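Report of a visit to the Lidgate Film Store and Preview Theatre

In March a party of 17 members travelled to Varcombe at the invitation of the Lidgate Film Store, which holds feature films, newsreels and amateur work on behalf of several regional collections. The party was received at the main entrance by Hawi Ayele, Head of Access, who led the tour throughout.

The morning was given to the vaults. The store holds 922 feature titles, many of them in more than one print, and members were shown how each can is weighed, labelled and logged on arrival. Prints showing signs of decay are kept apart in a cooler vault at the rear of the site. Members were asked to leave coats and bags in the lobby before going in.
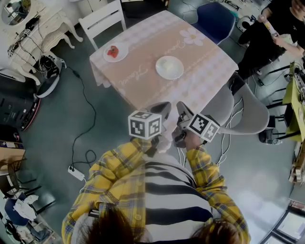 Ms Ayele then explained the loans procedure. A society wishing to borrow a print must apply in writing, give the make of its projector and name the person who will run it. Three weeks' notice is required, and longer for any title held in a single copy. Several members asked about damage charges, which are set out in the printed terms and have not changed this year.

After lunch the party moved to the preview theatre for a showing of The Salt Road, a Woldegiorgis picture restored at Lidgate from two incomplete prints. The film follows a carter and his daughter over one dry season. Its opening reel is slow, and the sound remains thin in the market passages, but the night journey in the final third was much admired. Members differed on the new subtitles, which some found too brief.
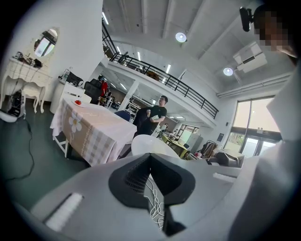

Cevine Film Society: Visits and Outings Section

The afternoon closed with questions. Ms Ayele confirmed that The Salt Road will be offered for loan from the autumn, and the Section has asked for it to be considered for the coming season. Members who wish to see the full list of titles may apply to the Visits Secretary for a copy.

The Section records its thanks to Ms Ayele and to the staff of the Lidgate Film Store. The coach left Varcombe at 4.30 pm.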